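Owners' Lounge > Fees, Rules and Management Companies

Thread: Groltley management contract moving to Semaan, anyone read the packet?

mudflat_marv
Joined the board in 2014
Posted June 29, 2023

Got the packet from Groltley yesterday. The board wants to drop Zistuvley as the management company and sign with Semaan starting in August. There is a ballot in the back and a proxy form. I own week 31, two-bedroom, paid off.

My questions:
Has anyone here owned at a resort run by Semaan?
Does the reservation system change for those of us with fixed weeks?
The packet says the maintenance fee goes up by $40 per unit week to cover the transition. Is that one time or does it stay?

I read the fee page twice and could not tell.

pelican_deb
Re: Groltley management contract

We own two weeks at a place Semaan took over four years ago. The changeover was fine. Phones were bad for a month. Fixed weeks stayed fixed because that is in the deed and the management company has no say in it. Check your own deed though.

The fee never came back down at ours. It was called a transition charge the first year and after that it was just part of the fee.

H_Hakim
Re: Groltley management contract

I can answer the fee question. I wrote to the office and asked. Trinidad Dimaculangan on the board replied that the charge is for one year and would need another vote to continue. I have that in an email. It is not worded that way in the packet, so I asked for it in writing to all owners. No answer on that part yet.
Hiba Hakim, weeks 12 and 40

mudflat_marv
Re: Groltley management contract

Thanks Hiba. If it's in an email and not in the packet I don't put much weight on it. What we vote on is the packet.

sandbar77
Re: Groltley management contract

I'm voting yes and I'll say why. Zistuvley has had this contract for 12 years and the place shows it. My dishwasher has been on the repair list for three visits. The pool heater was out the whole week we were there last spring. When I call, I get a person in another state who doesn't know which building has the elevator. Forty dollars is less than one dinner out.

It could be worse with Semaan. I'd still like to find out. 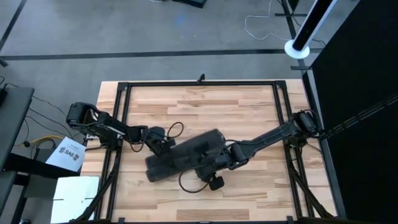
The other thing people forget is the reserve fund. Zistuvley does the books and also picks the contractors, and some of those contractors are companies it owns. The roof job went to one of them. I'm not saying anything was wrong with the price. I never saw a second bid, and I asked for one.

quarterdeck
Re: Groltley management contract

sandbar77, there was a second bid on the roof. It was in the minutes, which you can get from the office if you ask. It came in higher. I don't love Zistuvley either, but let's keep to what happened.

Also, Semaan does the same thing. They own Skindel, and Skindel does the housekeeping and laundry at every resort they run. So you'd be trading one in-house contractor for another.

sandbar77
Re: Groltley management contract

I asked the office for the minutes and was told they were being typed up. If you have them, please post the page.

On Skindel, I didn't know that. It should have been in the packet.

quarterdeck
Re: Groltley management contract

I'll scan it when I'm home. I'm at my daughter's until next week.

pelican_deb
Re: Groltley management contract

Skindel cleans ours. Units have been clean. They do charge for a midweek towel change, 10 dollars, and that used to be free. You can say no to it.

tworivers_gal
Re: Groltley management contract

Does anyone know how many votes are needed? We have 453 owners listed in the packet and I would bet half of them never open the mail. If it doesn't reach quorum, what happens to the August date?

H_Hakim
Re: Groltley management contract

Quorum is one quarter of owners in good standing, in person or by proxy. If it isn't met, the meeting is put off and Zistuvley stays on month to month. It's in section 6 of the bylaws.

If you sign the proxy and leave the name line blank, it goes to the board president and he votes it as he likes. Write in a name if you don't want that. You can also mark the ballot and mail that by itself.

mudflat_marv
Re: Groltley management contract

I did not know that about the blank line. I had already signed mine but it's still on the kitchen counter.

I'm leaning no for now. I don't want to keep Zistuvley forever. I want the one-year limit in the contract and the Skindel arrangement spelled out, and then I'd vote yes.

sandbar77
Re: Groltley management contract

If it fails, I doubt Semaan waits for us to rewrite it. Then we're stuck with the dishwasher people.

quarterdeck
Re: Groltley management contract

They'll wait. They want the contract.

tworivers_gal
Re: Groltley management contract

Can a fixed week owner still bank the week with the exchange company while this is going on? I need to deposit mine soon.

pelican_deb
Re: Groltley management contract

Yes, if your fees are paid. Do it before the switch. Ours had deposits held up for a while after, and you lose trading value the closer you get to check-in. Get the confirmation number and keep it.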